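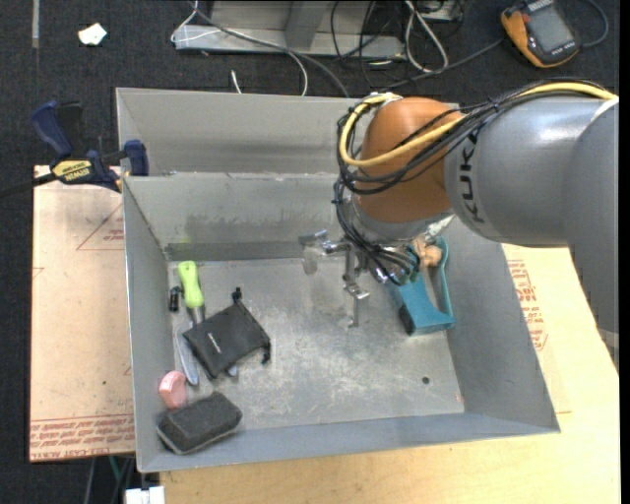

The big grey bin, and other odds and ends

24 March 2026

Hello again! I have a soft spot for this bin — proper sheet metal, tall sloping sides, and a floor so scratched and cloudy it has more character than my kitchen bench.

My favourite thing in it is the teal plastic one with the loopy bit on the side. The colour is gorgeous against all that grey! Tanveer wants it for the shed and I've told him to get in line.

There's a tan, knobbly something sitting at the top of it, and a crinkly, shiny, whitish piece right beside that. More bits are over on the left — I do like a good jumble.

Oh, and the little round hole in the floor? Kamala dropped a washer down one just like it in October and we spent 10 minutes on our knees with a torch. Never did find it.

13 likes
2 comments
Share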